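Repair Shops Should Be Allowed to Charge for Looking

I took a desk fan to a repair shop in Stindton in September. The woman at the counter, Margaux Charpentier, told me it would cost 12 dollars for her to open it up, whether or not she could fix it. The man behind me in line said that was a racket. I paid, and I think he was wrong.

Most people expect an estimate to be free. They get free ones from roofers and body shops, where a job may run to thousands of dollars and the owner can bury the cost of a few wasted visits. A fan is different. The whole repair might come to 40 dollars. If the shop spends half an hour finding out that the motor is dead, that half hour has to be paid for by somebody.

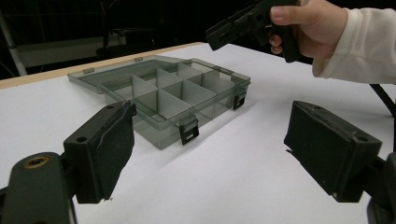 When looking is free, the next customer pays for it. Shops raise the price of the repairs they do finish, and at some point a new fan is cheaper. Then the work dries up and the shop closes. Stindton had two other places that fixed small appliances when I moved here. Both gave free estimates, and both are gone.

I will grant the other side one thing. A fee at the door keeps some people out, and they are often the ones who most need the old thing to work. Negin Rashti, who ran one of those two shops, told me she could never bring herself to charge a retiree for bad news. I respect that. I also notice that the retiree now has nowhere to go.

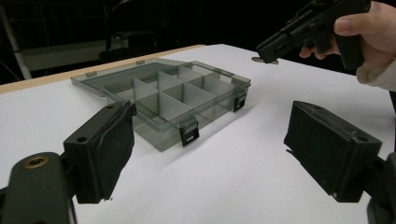 There are fair ways to do it. The fee should be posted on the wall, with the same amount for everyone. It should come off the bill if the repair goes ahead – mine did. And the customer should leave knowing what is wrong, in words that make sense at home, so that the money has bought something even when the answer is no.

Small parts are the other half of the trade. A shop that keeps its screws and springs sorted can finish in minutes what would take me a weekend, and that order is also labor we don't see on the bill.
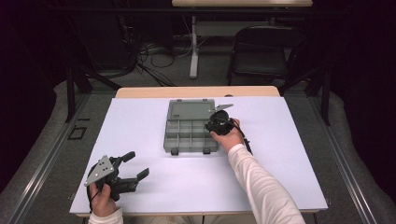

A divided organizer box with its lid open.

My fan needed a new switch. I would have paid the 12 dollars to hear that it was finished, too.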